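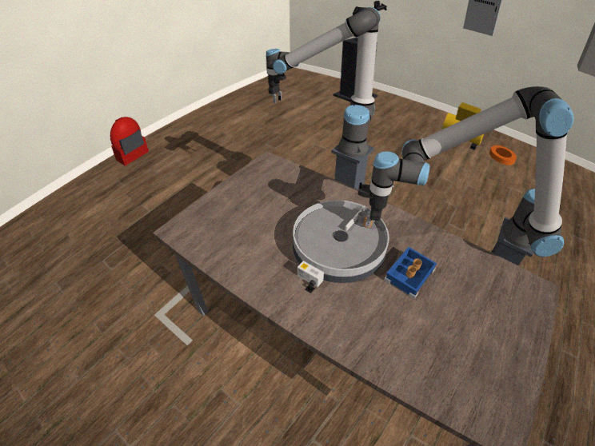

Robot Software Engineer, Planning and Control
Opoku, Sutville office

Opoku writes the software that lets two arms share one work cell. Our current project, Dokum, moves small cups between a holder and a round tray in simulation. We are hiring one engineer to take over the motion planner and the grasp sequencing.

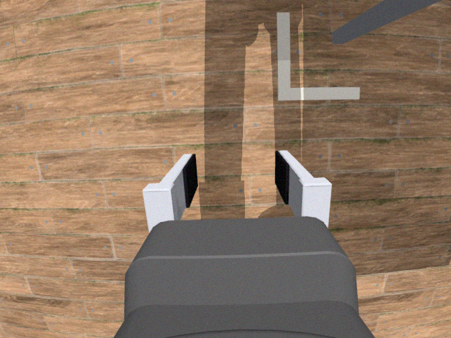

What you will do
Write and maintain planning code in C++ and Python
Tune gripper approach and release – including the cases where the wrist camera and the room camera disagree
Keep the regression suite running. It has 2,133 tests, and 76 of them cover the tray
Review scene files with Ayuba Amegashie, who leads simulation

Most of the work is done in the simulator.
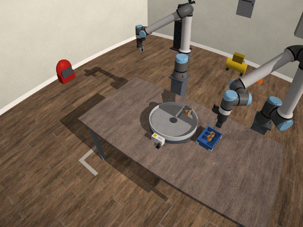

You will also spend time on logs, cycle timing and collision margins between the two arms. The planner treats tray rotation as a full 360 degrees, and that code needs a rewrite before May.

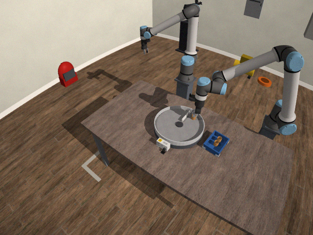 What we ask for
Three years of work on robot software, or a project you can show us
Good knowledge of inverse kinematics and collision checking
Clear written English
Experience with perception code is useful – we can teach the rest

Travel to our Briltmont site is required twice a year. The job is 100 percent on site otherwise.

To apply, send a resume and a short code sample to Crisóforo Bañuelos, hiring manager. Interviews start at 10 a.m. and take half a day.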